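Onon Walking and Travel Club
Minutes of the September planning meeting

Present: Siiri Butkienė (chair), Jade Bouchard (routes and minutes), Begay, Jullis, and members as per the sign-in sheet. Meeting opened at 7:10 p.m.

1. Minutes of the last meeting

Approved with one correction. The night train to Skerico has no dining car. Jade had written that it did, and apologizes to anyone who was looking forward to it. Bring sandwiches.

2. The Skerico trip

This took up most of the evening, and what a good evening it was! Siiri has been over the ground twice now and came with her maps, her bus timetables and a jar of the cloudberry jam sold at the station kiosk, which went around the table with a spoon and did not come back.

The plan as it stands is nine nights. We go up by night train, spend two nights in Skerico town, walk the lake path in four stages, then have three nights in the fishing village at the far end before coming home by boat and bus. Siiri was keen to stress that the lake path is far easier than people think. The only real climb is on the second stage, up to the pass at 714 meters, and there is a hut at the top with a stove and the best view of the whole route. She got quite carried away about the light up there in the evening, and several members who had been on the fence asked to be put on the list.

Begay asked about the weather. Siiri said to expect all of it, often before lunch. Rain gear is a must, and so is a second pair of socks in the day bag.

Jullis asked if the shorter version is still on offer. It is. Anyone who would like to skip the second stage can take the mail boat across the lake and meet the walkers at the guesthouse. Jade did this last year with a bad knee and loved it - the skipper stops for coffee at one of the islands and you get to hear all the local news, whether or not you understand a word of it.

3. Costs

The price comes to 640 per person, covering trains, boat, beds and breakfasts. Lunches and dinners are extra. A deposit of 200 holds a place and can be refunded until the train tickets are bought. Single rooms can be had in town but not at the hut, where everyone sleeps on the one long platform under the roof. Siiri says she has never slept better. Begay has shared a hut with Siiri and asked for it to be minuted that earplugs are a good idea.

It was agreed to keep a small shared kitty for boat fares, bakery stops and sauna tokens.

4. Language evening

Jade offered to run an evening of useful phrases before we go, and this was warmly received. She would like to get past "please" and "thank you" and into things we might really want to say, such as asking which berries are safe, or telling a host that we are full and it was wonderful. Members who came on the last trip will remember how doors opened (and cake appeared) once we tried even a few words. Jullis will bring the tape of folk songs. The meeting was split on whether we should sing.

5. Packing and gear

Notes from the discussion:

Keep your pack light. You will carry it on all four stages, and the hut has blankets, so leave the heavy sleeping bag at home and bring a liner.

Boots should be well worn in. Start now with short walks after work.

The kiosk at the lake end takes cash only.

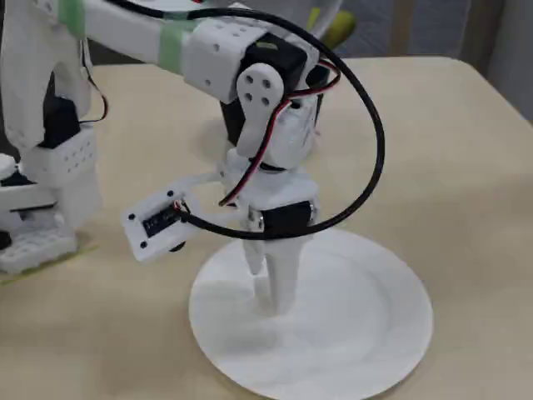

Marking our bags came up next, after the mix-up on the last trip when two members walked a whole stage with each other's underwear. Jullis wants everyone to use the same colored tape so that the club's bags can be spotted in a heap on the dock. Pale green was the favorite, two strips around something white, and it does show up nicely without shouting. Begay would have liked orange but was happy to go along. Jade will buy enough rolls for all of us, and please put your name on your bag as well.

6. Photo night

The photo night from the spring trip was a joy and we want another. Ten pictures each this time, please, and do tell us the story behind them. Siiri would especially like to see more people and fewer sunsets, though she admits that she was the worst offender.

7. Other business

Begay has found a secondhand copy of the old lake guidebook and will lend it to anyone who promises to give it back. The ferry times in it are useless but the chapter on smoked fish is a treat.

Jullis asked if we might think about the coast for next year. Lots of interest. Put on the list for the next meeting.

8. Actions

Siiri - confirm beds at the hut and the guesthouse; ask about the drying room.
Jade - tape, phrase sheet, room for the language evening.
Begay - check the latest date for group train tickets.
Jullis - folk songs; first thoughts on the coast.
All - deposits to Siiri, and boots on.

Meeting closed at 9:25 p.m.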